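Search this site Search Enter keyword All News Products Careers

FOR IMMEDIATE RELEASE
Fri 5 January

Vesevix Shares First Findings From Its "Can It Do the Chore Yet?" Project

Escobar bench work shows two-armed machines getting better at tidying small parts, with a good deal still to learn about lids, latches and clear plastic

Vesevix, the maker of planning software for home and small-shop robots, is pleased to share the first set of findings from a project that has kept many of us happily busy (and, on a few evenings, a little late for dinner). The project asks a question we hear from almost everyone who learns what we do for a living: can a machine do my chores yet?

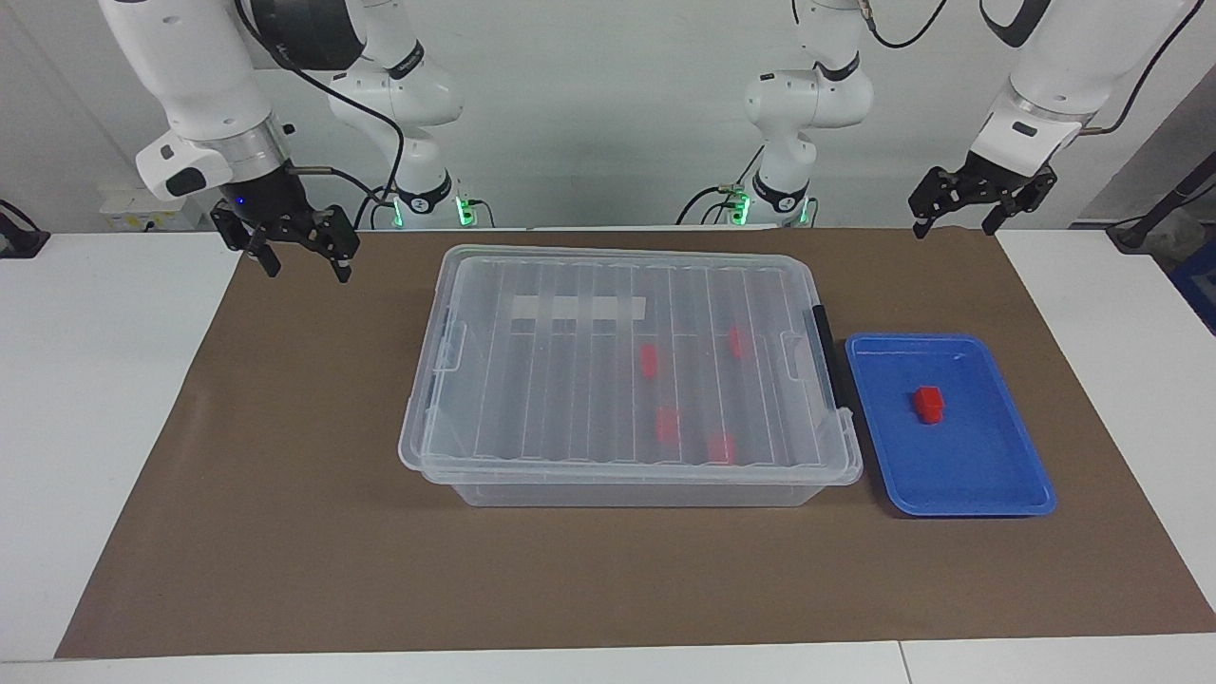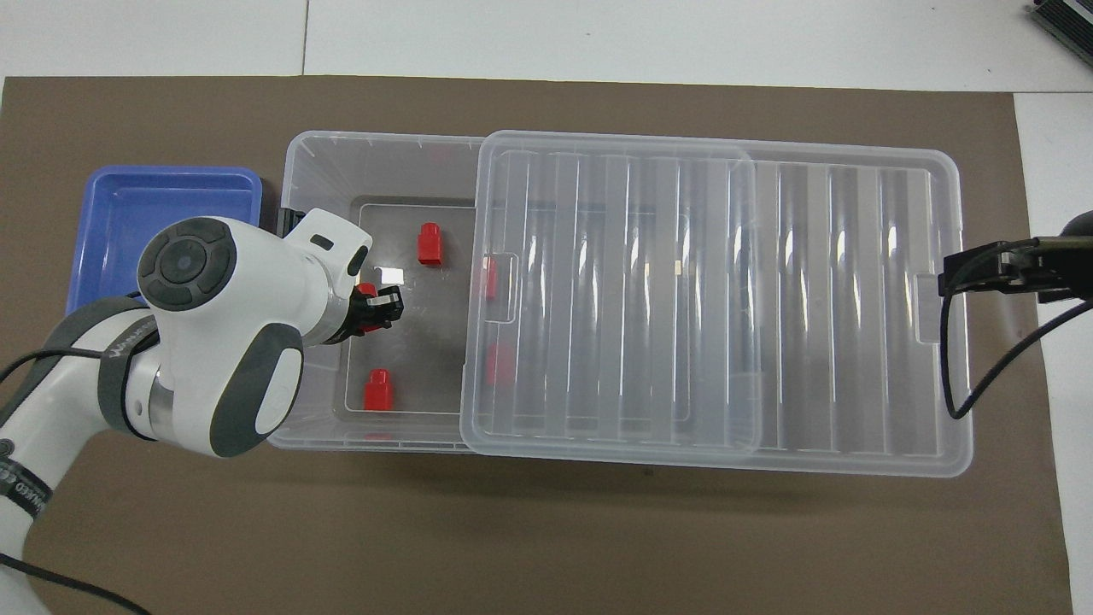

Storage bin and tray task, Escobar bench

Filed under: Company News > Home and Shop Robotics

The short answer, for readers who would like to get on with their day, is "some of them, some of the time, and slower than you would." The longer answer takes up the rest of this release, and we hope you will stay for it, as we think the details are where the fun is.

What we set out to learn

Most people have seen a robot do something wonderful in a video. Far fewer have had one put away the screws after a repair, or sort the small toys back into their bin at the end of a long Sunday. Those jobs look easy to us because we have been doing them since we were small. We open a lid without thinking about it, hold the box still with one hand, reach in with the other, and carry on a conversation the whole time.

When Vesevix began the project last February, we wrote down every household and shop-floor chore our staff could think of. The list ran to 354 entries before we made ourselves stop, and it included everything from matching socks to refilling a label printer. We then went through it with our partners at Steta, who build and look after the benches, and picked 15 chores that seemed to us both ordinary and hard in an interesting way. Moving small red parts between a lidded plastic bin and a tray was one of the very first to be chosen, and it is still the one visitors ask to see.

The bench itself is at our Escobar site, where two arms share a table and each has a simple two-fingered gripper. We like this setup because it is modest. There are no clever suction cups and no special fingers made for one job. If a chore can be done with two plain grippers, we think there is a fair chance it could one day be done in a real laundry room or behind a real parts counter.

Why a plastic bin is harder than it looks

Anybody who has a closet full of clear storage bins knows how handy they are. You can see what is inside! A camera, sadly, has a rougher time of it. Clear plastic lets the color of the table come right through, and a ribbed lid throws back bright streaks that move whenever the lid or the lights do. A part under the lid looks paler than the same part out in the open. Our early software had a habit of treating a reflection as something worth picking up, which made for some very earnest attempts to grab hold of nothing at all.

Then there is the lid. People slide a lid over a little way, peek in, take what they want, and slide it back. For a machine, a partly opened bin is a narrower target than a fully opened one, and the arm has to come in at an angle that leaves room for its own wrist. Open the lid all the way and the reaching gets easier, but now there is a large, slightly bendy sheet of plastic that has to be set down somewhere. We went back and forth on this for weeks, and we still have colleagues who feel strongly on both sides.

Latches deserve a mention too. A latch that a child can flip with a thumb asks a two-fingered gripper to press in one spot, pull in another, and notice when the thing has let go. This remains the step where our runs most often come to a stop, and we would sooner tell you so plainly than show you only the good days.

What the numbers say

Over the length of the project so far, the Escobar bench has logged 2,737 attempts across all of the chosen chores. We count an attempt from the moment the arms leave their resting position until the chore is finished or a person steps in. Every attempt goes in the log, including the silly ones.

For the bin and tray chore we set aside a block of 224 attempts, run with the same software from start to finish so that we could compare like with like. In roughly half of them, the arms moved every part they were asked to move without any help from a person. Most of the rest ended with some of the parts moved and one left behind, usually in a corner of the bin or close up against a wall, where two fingers have trouble fitting on either side. A smaller group never got past the lid.

We are proud of that result and we also want to be sensible about it. A person would get through the same chore every time, and would be finished well before the arms had settled on their first reach. If you are hoping for a machine to take over the toy bin this year, we would gently suggest keeping your tidying habits in good shape for a while longer.

Where it is already useful

The picture is a little sunnier on the shop floor. In a small workshop, nobody minds much if a job is slow, so long as it gets done while people are busy elsewhere or have gone home for the night. Parts tend to be the same size and color from one day to the next, and bins can be kept in the same spot on the bench. Take away some of the surprises and the machine does noticeably better.

With that in mind, Vesevix is making an early version of its bench software, called Tanex, available to a small group of repair shops, school workshops and light assembly businesses. Tanex handles the planning for picking, placing and sorting small parts with one or two arms. It lets a shop owner mark out where the bins and trays are, choose what should go where, and then watch the planned movements on a screen before anything moves on the table. It will also stop and ask for help when it is unsure, and we have tried very hard to make the asking polite and easy to understand.

Shops in the early group can expect:

- A setup visit from Steta, with an afternoon of hands-on training
- Regular software updates throughout the trial
- A direct line to the Escobar team for questions, complaints and good ideas
- A copy of their own run log, to keep

We ask in return that shops tell us what went wrong as freely as what went right. A short note saying "it dropped the same part again after lunch" is worth a great deal to us.

What comes next

The team is now turning to the chores on our list that involve soft things, and we go into it with our eyes open. Dish towels, zip bags and paper sacks do not hold their shape, and a plan made for a towel a moment ago may be of no use once a corner flops over. We will also be returning to the bin and tray chore with a wider mix of lids, including snap-on and hinged ones, and with parts of different shapes packed closer together.

We would love to hear from households as well. If there is a chore in your home or shop that you think a machine should have learned by now, please write to us and describe it the way you would to a new helper on their first morning. Tell us where things are kept, which drawer sticks, and what you do when the box is already full. The small habits people leave out of an instruction sheet are the very ones we need to know about, and several of the chores on our original list would have been much better written if we had asked more people sooner.

A fuller write-up of the bin and tray results, with the failed attempts sorted by cause, will be posted to the Vesevix news page later in the winter. Shops interested in the Tanex early group may apply through the contact form on the same page. Places are limited by the number of setup visits Steta can make, so we may ask some applicants to wait for a second round, and we thank them in advance for their patience.

About Vesevix

Vesevix makes planning software that helps robot arms carry out everyday jobs in homes, workshops and small businesses. The company works from its Escobar site, where its test benches are set up and where its software is written, tried out, and quite often rewritten.

About Steta

Steta designs, builds and services workbenches and mounting equipment for small robot arms, and provides setup and training for businesses using them for the first time.

Media questions: please use the press contact form on the Vesevix news page.

15 shares | 0 comments

Contact | Press | Privacy | © Vesevix. All rights reserved. | Back to top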